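Open afternoon at Marport shows how people teach robots to sort parcels

The parcel depot of Marport opened its doors to the public on Sunday, and 644 visitors came to see how the company prepares its first robots for work between the shelves. The guests were mostly families from the town, together with students from the technical school in Drernau and a small group of people who collect their packages at the depot every week.

Marport started to work with the robotics firm Tridero in the spring. The plan is to have two machines that can take a parcel from a shelf and bring it to the collection counter. They are not yet in service. At the moment they are learning, and most of the afternoon was used to explain what this learning looks like in daily practice.

"Many people think that somebody writes a program and then the robot knows what a box is," said Gonçalo Neves, who leads the project for Tridero. "In our case the robot must first receive a great number of recordings, where a person does the same work with his own hands. How he comes to the shelf, where he puts the fingers, how he takes the weight. This is the part which needs the time."

The recordings are made from the height of the head, so that the view is close to what the machine will later have. Up to now the team has collected 2,887 of them in the depot, all during normal opening hours and all with real shelves. Mr Neves told the visitors that a warehouse built only for testing would be easier, but the parcels there are always too clean and always stand too straight.

On the shelves of a collection point the things are mixed. A worn carton with a lithium battery label may stand next to a soft plastic mailer, and a small box can be pushed back against the wall. For an experienced worker this is no problem. For a machine, each of these packages asks for a different way of holding, and the shelf itself is also something to be careful with.

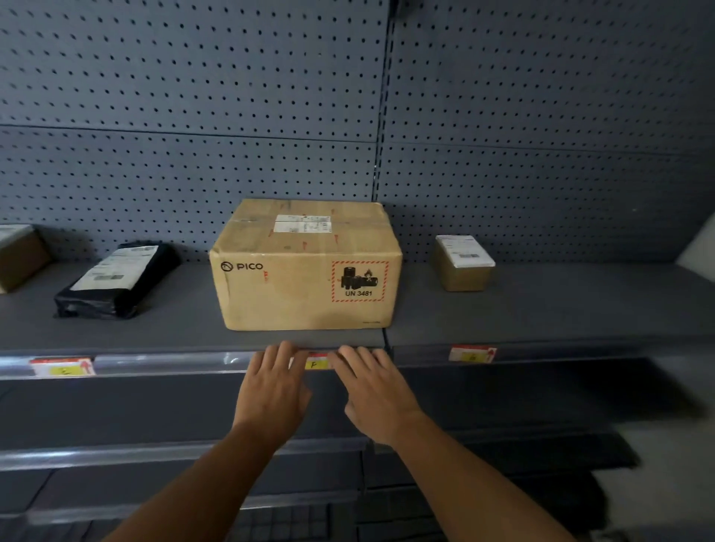
What the visitors could try

Demonstrations began at two o'clock and were repeated every half hour until the depot closed at six. In each one, a worker from the morning shift first took parcels from the shelf in the usual way. After that, one of the machines was asked to do the same with three parcels of different size.

The results were mixed, and the team did not try to hide it. The robot managed the cartons well, although slowly. With the soft mailers it had more difficulty, and in the demonstration at three o'clock it let one fall on the floor between the shelf and the trolley. The children in the first row were very happy about this, and several of them asked for it to be repeated.

At a second table, guests could make a short recording of their own. They received a band for the head with a small camera, and were asked to move a few packages from one shelf to another. The queue for this table was the longest of the day. At the end of the afternoon 794 short recordings had been made, many visitors having gone back for a second or third turn. Tridero said that these will be kept separate from the recordings of the staff and used only for comparison, and that every person signed a form before starting.

Questions about jobs

Not all the questions were about technology. In the talk at four o'clock, a woman who had worked for many years in a post office wanted to know what will happen with the people at the counter when the machines are ready. The depot manager, Tiago Carrilho, answered that no position will be cut in the coming year, and that the robots are meant for the evening hours, when it is hard to find staff.

"I can't promise what will be in ten years," he said. "I can say what I see now. On a busy evening we have a line to the door, and one colleague who runs between the shelves and the counter. If the machine brings even a part of the parcels, this colleague can stay with the customers."

Mr Carrilho added that the handwritten marks on the shelves will remain for the present. The staff are used to them, and they help when the computer system is slow - this happens more often than he would like. The robots will have to learn to live with them.

Another visitor asked about damaged goods. According to Mr Neves, the machine stops and calls a worker if it feels more resistance than expected. Packages with hazard labels are for now handled only by people, also when the robot is technically able to lift them.

Next steps

The team will continue to record at the depot until November. After this, one machine will start a trial on the two lowest rows of the Rajput hall, the older part of the building, at times when no customers are inside. The second machine goes back to the Tridero workshop for a new gripper, which should help with the soft packages.

A further open afternoon is planned when the trial is finished. Schools that would like to come with a class before this can ask for a visit at the depot counter. Groups should not be bigger than 20 pupils, and closed shoes are required in the hall.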